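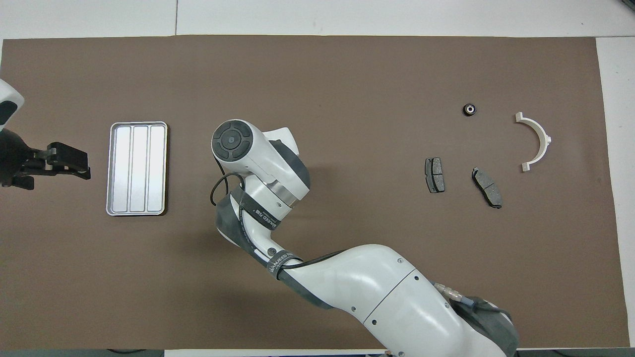
Ona Toom
Program Coordinator, Dhillon Network for Labor and Household Economics

About us

Started as a reading group in Gusville, one room, six people, papers passed around on a Friday. Now a network of 30 fellows at four universities plus a few in government offices. We work on wages, job search, family leave, pensions. Mostly with register data, some surveys.

What we do

Working paper series (677 papers so far, all free to download). A seminar every other week during term, online for now. One summer school for PhD students. Small travel grants - very small, see the Grants page for whats covered.

The Driva panel is ours too. 298 firms, yearly questionnaire on hiring and pay setting. Access is by application, allow a few weeks. Please read the codebook first, half the emails I get are answered in section 2.

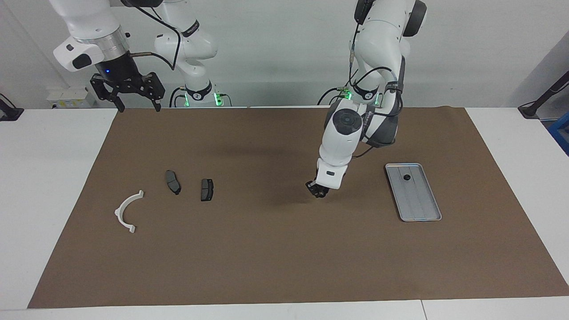

New waves go up in October, once the weights are checked. Older waves stay where they are, same file names.

People

Žydrūnas Vasiliauskas, Director. Job search, unemployment insurance. On leave this spring but reading email.
Ona Toom, Program Coordinator. Fellows, events, website, data applications.
Fellows are listed on there own page, by last name. If your affiliation has changed send me the new one and the start date.

Joining

Fellows are nominated by a current fellow. PhD students can apply directly as affiliates - CV, one paper, short letter from an advisor. No fee.

Funding

Core funding from the Wekero Foundation, through the end of next year. Funders don't see papers before they are posted.

Page updated Jan 25, 2021. Seminar schedule still to come.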